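11 min read

Chapter 7
Deciding What to Pick Up First

By now you have a camera that reports where things are and an arm that goes where it is told. Put the two together and you would expect a machine that clears a table. What you get is a machine that clears a table once, on a good day, and then spends the afternoon pushing a bowl toward the floor with great confidence.

The missing piece is a planner. Chapter 6 ended with a list of detected objects, each with a position, a label and a score. The list has no opinion about order. It doesn't know that a cup standing in front of another cup is a problem for the one behind, or that two bowls which overlap in the camera's view may be touching on the table. Somebody has to write that down, and for the next 65 pages that somebody is you.

We will use Grulton, the small task planner that Catherine Tosh wrote when she was supposed to be writing something else. The first version fit in 392 lines and handled one object at a time. It took the detection with the highest score, planned a grasp, executed it and asked the camera again. This is called a greedy planner, and you should not sneer at it. On the Clandomthorpe tableware problem it got through 239 of 1000 simulated tables without a single failed grasp, a record that stood until Sota Sakai tried sorting the list by distance from the gripper and beat it before lunch.

Why did greedy do so badly? High scores go to objects the camera sees well. Being easy to see and being easy to grasp are related, in the way that cousins are related. A large shallow bowl in open space scores beautifully and offers the fingers very little wall to hold. A deep bowl gives them a proper rim, but only if the gripper can come down beside it without knocking into a neighbor.

7.1 A table to argue about

Before reading on, pick an order for the cups and bowls on the green cloth, and write it down. Then mark the first move at which your order depends on something you assumed and the camera did not tell you.

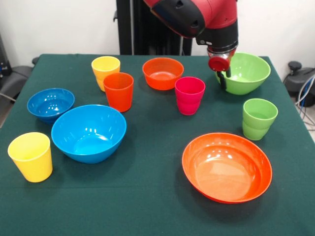 7.2 Blocking and the grasp graph

Most readers start with something at the front, where there is room. A planner needs that instinct in a form it can check. We say that object A blocks object B if the gripper, on its planned path to B, would pass through the space A occupies. Draw an arrow from A to B for every such pair and you have a grasp graph.

Any object with no arrows coming in can be picked now. Remove it, erase its arrows and look again. If the graph has a loop, no order will work with the grasps you have chosen, and you must change a grasp or nudge something aside. Grulton changes the grasp first. Nudging is left to Chapter 8, along with the apology to whoever owns the bowls.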